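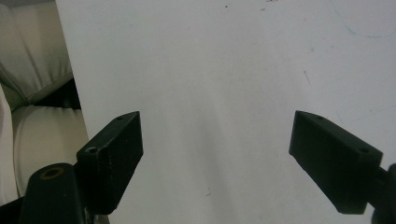 *Logged by Mohsin Virk, projection and sound*

**Ticket 3512: Dialogue out of sync after interval, Screen 2 at the Chowdhury**
**Status:** fixed, leaving open until the end of the run
**Related:** 3230 (no sound on trailers, closed)

Hello all, and sorry in advance for the length of this one. I know some of you only want the fix, so it's under "What I changed" further down, but I've learned the hard way with 3230 that if I don't write down the wrong turns I'll end up taking every one of them again in six months.

### The complaint

Tirnia is playing on Screen 2 with an interval, as the filmmakers asked (and good on them, it's a long sit and a lovely one). The first half is spot on. After the interval the voices arrive late. It isn't a huge amount, but it's a film made up almost entirely of two sisters talking across a kitchen table in close-up, so once you've noticed it you can't look at anything else. Three separate people mentioned it at the candy bar on their way out, all very nicely, and one of them thought it might have been a deliberate choice by the director. I had to tell her it wasn't, which was a shame because her theory was terrific.

### What I tried first

**9:20 am.** Ran the opening reel on Screen 2 from the Arker server. Perfect. Ran the last reel, jumping straight to it from the menu. Also perfect! I had a cup of tea and started to wonder if we were all imagining it.

**9:55 am.** Checked the file itself in case we'd been sent a dud. Ran the verify on the server and it came back clean. I also rang Londolus, who supplied the film, and the fellow on their help line was very patient and checked for any other reports. None had come through. He offered to send us a fresh drive anyway and I said to hang on until I'd had a proper look, as I didn't want to be the bloke who ordered a new drive because of a loose cable.

**10:30 am.** Speaking of which, cables. Reseated both audio leads between the server and the sound processor and had a look down the back with a torch. No change, and my knees are not what they were.

**10:50 am.** Moved the film over to Screen 1 and played the same scene. Perfect there as well. By now I had three perfect results and a fault that three paying customers had sat through, which is an uncomfortable sort of morning.

**11:15 am.** Finally did what I should have done at twenty past nine and ran the *whole show* as it goes out to the public, interval and all, skipping forward to just before the break so I didn't have to be there till tea time. Lights up, slide on, music on, lights down, second half. And there it was, mouths moving and the words trotting along behind them.

So it only happens when the film comes back from the interval cue. Jumping to the second half by hand doesn't do it, and that's why every quick check passed.

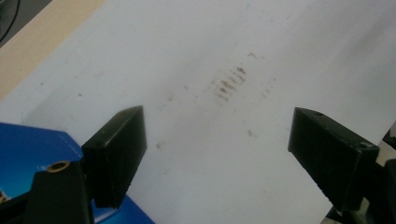
**Technical Services, Projection Team**

### What was causing it

The interval playlist uses the foyer music input on the processor while the house lights are up. That input has its own preset, and the preset has its own audio delay, left over from when we had the old video scaler in the rack for the silent film nights. Some of you will remember those (the live piano, the heater that had to be switched off during the quiet bits). The scaler is long gone but the delay stayed behind in the settings.

When the interval finishes, the Arker sends a cue to put the processor back on the film input. It does change the input. What it doesn't do is recall the full film preset, so the delay from the music preset hangs about and gets added to the second half. The first half is fine, as the start-of-show cue does recall the whole preset.

I measured it with the sync clip and it was roughly 50 milliseconds over where it should be, a little less on some passes. I'd have guessed double that from the stalls.

For anyone wondering how this links up with 3230: that was the same family of cues. We fixed the trailer one at the time and I copied the corrected version to the start-of-show cue, and then I plainly didn't copy it to the interval one. We hadn't played a film with an interval for so long that I don't think it crossed my mind. That one's on me.

### What I changed

1. On the Arker, opened the cue list for Screen 2 and replaced "Interval End" with a copy of "Show Start", then took out the curtain command so the tabs don't try to open twice.
2. On the processor, set the delay in the foyer music preset back to zero.
3. Added a 15 second hold of black between the music fading and the film restarting. The processor takes a moment to recall a full preset, and without the hold the first line of the second half was being clipped. The hold could probably be shorter, but I rather like it. People settle.
4. Saved the new cue list and put a copy on the office drive with the ticket number in the name.

Step 1 is the fix. Step 2 on its own would have hidden the problem, and I'd sooner have both done.

### Checks since

**12:40 pm.** Full show again with the interval, skipping through as before. In sync on the way back in. Did it twice more, once letting the interval run its full length and once cutting it short with the manual "resume" button, because I know that's what happens when the foyer empties early.

**2:00 pm session.** Sat in the back row for the second half. All good. I'd intended to stay for ten minutes and ended up watching to the end, so apologies to whoever was trying to get hold of me about the popcorn warmer. If you haven't seen Tirnia yet, please do. The scene with the letter is worth the ticket by itself, and the sound in it is so delicate that I felt quite ill thinking of it being played late.

### Still to do

- Screen 1 has the same old "Interval End" cue. It isn't in use at the moment, but I'll change it before the December double bills.
- Let Londolus know the drive is fine and thank the chap on the phone.
- If anybody on the evening shift hears *anything* odd after the interval, please add it to this ticket with the time and whether you used the manual resume. Even if you're not sure. I would much rather read a false alarm than miss a real one.
- The popcorn warmer is a separate ticket, which I haven't opened yet.

Mohsin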